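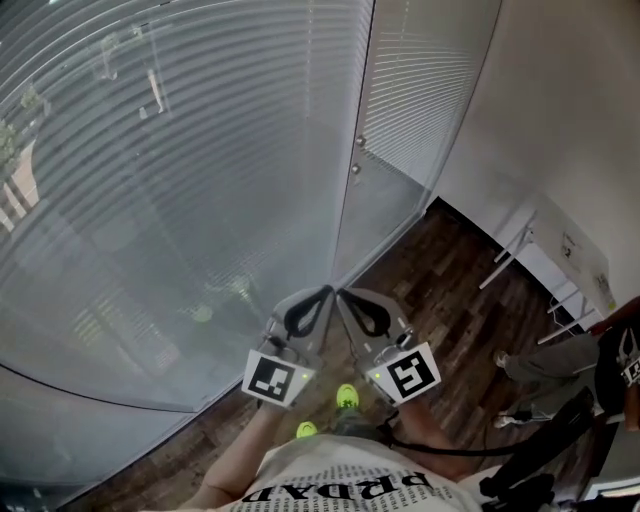
Persianas horizontales sobre cristal curvo, con suelo de tablones oscuros.

Cómo limpiar persianas de lamas blancas sin desmontarlas

Llevo tiempo leyendo que las lamas horizontales se limpian en un momento con un calcetín viejo. No me lo creo. Con una ventana pequeña puede ser; con una pared de cristal entera, el calcetín se satura enseguida y acabas repartiendo el polvo de una lama a otra.

Lo que hace falta: dos paños de microfibra, un cepillo suave de aspirador, agua tibia y una gota de jabón neutro. El guante con dedos de Nalto lo probé y volvió al cajón. El spray antiestático de Jillby promete mucho; yo no noté diferencia.

1. Cierra las lamas hacia un lado y aspira de arriba abajo, con poca potencia.

2. Ábrelas a medias y pasa el paño seco. En los tramos curvos sujeta la lama con la otra mano, que se doblan con nada.

3. Ciérralas hacia el lado contrario y repite.

4. Paño húmedo, muy escurrido, solo donde haya manchas. Seca al momento.

5. Las lamas de la puerta, aparte y con la puerta cerrada. Repasa también los pomos.

6. El suelo, al final. En la junta con el cristal se mete todo: boquilla estrecha y nada de fregona chorreando sobre la madera.

Calcula 15 minutos por tramo y 60 para una pared grande. Quien diga menos, que me lo enseñe. Yo lo hago en noviembre y otra vez en primavera.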